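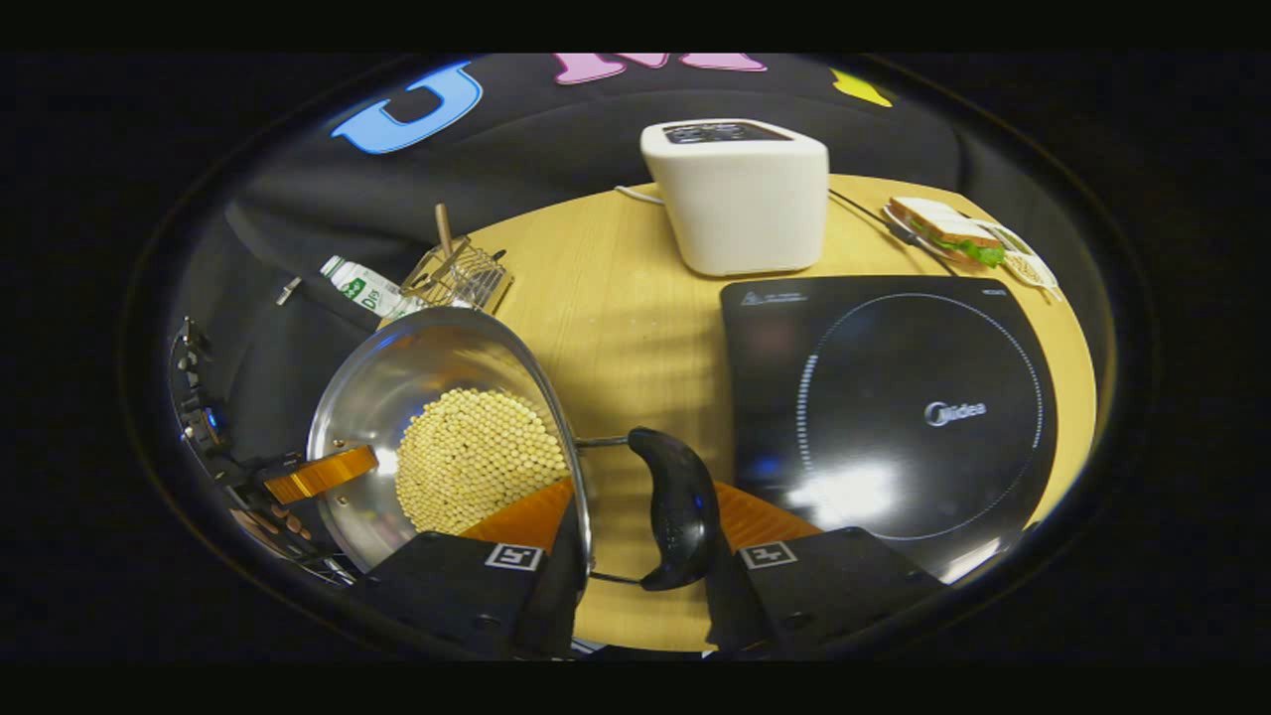 Gripper holding a wok by its handle, kitchen station.

Grerkham Open Day: Frequently Asked Questions

Last updated 27/04/2020

General

What is the open day?
A public demonstration of the manipulation work done at Grerkham. Visitors see the stations in use, watch recording sessions and can try a hand-held gripper themselves. It is not a product launch and nothing is for sale.

When is the next one?
The next open day is planned for December. The date will be posted on this page once the hall booking is confirmed.

How long does a visit take?
A full round covers 4 stations. Plan on two hours, or less if you skip the talk in the Torura room.

Is there a charge?
No. Registration is required because each group is limited to 8 people.

What you will see

What happens at the kitchen station?
Operators perform short cooking-related tasks with a hand-held gripper: picking up a pan by its handle, tilting it, moving food from one container to another. Each attempt is recorded as one episode. The table has an induction cooktop, a toaster, a frying basket and a few food items. The layout is changed between sessions, so what you see may differ from the picture on this page.

What are the black and white squares on the fingers?
Fiducial markers. The software locates each marker in the video and computes how far apart the fingers are. No separate position sensor is needed in the fingers for this purpose.

Why are the pads orange and soft?
The color has no function. The pads deform around curved objects such as a wok handle, which spreads the contact force and reduces slip. They are wear parts and get replaced when the surface tears.

What is in the wok?
Material in the form of small round pieces. It shifts when the wok is tilted, so the load on the grip changes during the motion. Liquids are not used at this station on open days.

Will anything be cooked?
No. The cooktop is left off while visitors are present. Food on the table is there as task material and is not for eating. A snack counter is open next to the entrance.

How many episodes does a task need?
That depends on the task. A simple pick-up is usually recorded up to 1,000 times with different starting positions before a model is trained on it. Pouring and tilting tasks vary more and take longer to plan.

What is the difference between the Berisha and Gidora stations?
Berisha is the recording side: people hold the grippers and do the tasks by hand. Gidora is the playback side: a trained model drives an arm through the same task. Gidora runs are slower and some of them fail. Failed runs are shown along with the others.

Taking part

Can I try the gripper?
Yes, at the Berisha station, on a practice table with plastic and wooden objects. Each visitor gets one turn of a few minutes. The trigger needs a fairly firm squeeze – visitors with wrist problems may prefer to watch.

Will my attempt be used for training?
No. Practice attempts are deleted at the end of the day.

Can children attend?
Yes, with an adult. Children under 8 may watch at all stations but cannot operate the gripper.

May I take photos?
Yes, without flash. Flash interferes with marker detection and can spoil a running episode. Please do not photograph the monitors in the Torura room.

Practical information

How do I get there?
Bus 26 stops at the main gate. Follow the signs for Hall B. Visitor parking is behind the hall and fills early.

Is the building accessible?
The ground floor is step-free. The Torura room is upstairs and has elevator access – ask at the desk for the key card.

Do I need protective gear?
No. Stay behind the floor tape at the Gidora station while the arm is powered. Long hair should be tied back if you want to use a gripper.

Can a school or company book a separate visit?
Yes, on weekdays outside the exam period. Use the group form and give two preferred dates. Groups larger than the limit are split and sent around in opposite directions.

How do I cancel?
Use the link in your confirmation message. Places are passed to the waiting list automatically.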